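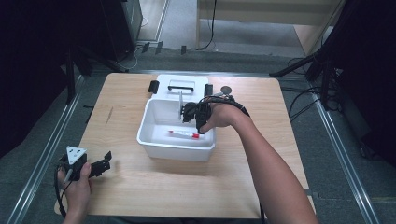
Rollgate council to keep disputed steel sculpture, but move it

15/08/2026

A steel sculpture that has divided Rollgate since it went up outside the library will stay in town but move to the riverfront, council decided this week.

The work, titled Laltomholm, was made by the Baert studio and paid for mostly by Duvero, the developer behind the apartment buildings on the north side of the square. It shows two leaning figures joined at the shoulder. Many residents say they see something else, most often a broken coat hanger or a collapsed tent.

A petition calling for the piece to be removed drew over 1000 signatures. A smaller one asked council to leave it where it is.

Staff had put three options forward: leave the sculpture in place, relocate it, or return it to the studio. Returning it would have meant giving back Duvero's contribution under the terms of the original agreement, and council rejected that option without much debate.

The vote to relocate passed with two councillors opposed. Both said the town should not spend more on a work that residents were never asked about.

In a written statement, the Baert studio said it was disappointed to lose the library site but would help choose the new one. The colour of the steel will continue to darken with weather, the studio said, and the figures will be easier to read against open water than against a brick wall.

Duvero said it had no objection to the move and would not be contributing to the cost.

The sculpture is expected to come down in October, when the square is already due to close for paving work. The library entrance will remain open. Council has also asked staff to report back on how residents can be consulted before any further public art is commissioned.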